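Re: [shop-robots] drawer pulls, first numbers
From: Dorothy Tindall

On Friday, Qusai Akl wrote:
> 431 demos recorded with the hand-held grippers, mostly the
> white drawer. I think that's plenty to train on. Arm goes
> on the Clurbridge bench next week.

Plenty for what? I've read the log. Nearly all of those start with the drawer partway out and the jaw coming in over the top edge. A person leaning over the cabinet can reach that from any angle. Our arm, on its post, can't.
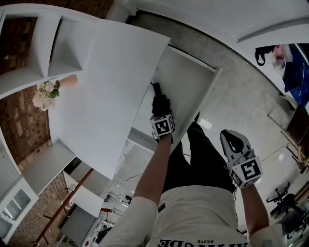

I'd also like to see how many frames lose a marker cube. Iqra had 19 dropouts in one short take, and I don't believe smoothing fixes that – it just hides the jump.

Before anyone bolts the arm down, could we get 17 takes from fully closed, at a pace the motors can match? If replay on the Lodov arm misses the edge by more than a finger's width, more demos won't help.

I'm keeping the bench clamps until I see a replay.

Dorothy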